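Appart-hôtel à Millasley : vaut-il mieux réserver en direct ?

Uthai Suksawat
Bonjour à tous ! On part à trois en janvier et j'hésite pour une suite au Grirkodov (chambre 326, paraît-il la plus calme). Sur Datside je la vois à 75 euros la nuit, petit déjeuner non compris. Quelqu'un a déjà réservé par là ? Et le ménage, c'est inclus ou en plus ?

Valdir Macedo
Salut ! J'y ai passé une semaine l'hiver dernier -- en direct, par téléphone, et le petit déjeuner était offert. Demande aussi une suite avec coin bureau, les studios sont vraiment petits. 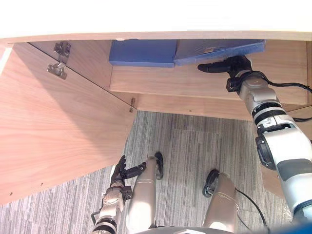

Pour le ménage, c'était une fois en milieu de séjour, sans supplément. Par contre le parking est payant, renseigne-toi avant !

Mạch
jamais testé mais à ce prix-là je prendrais annulable, on sait jamais avec la neige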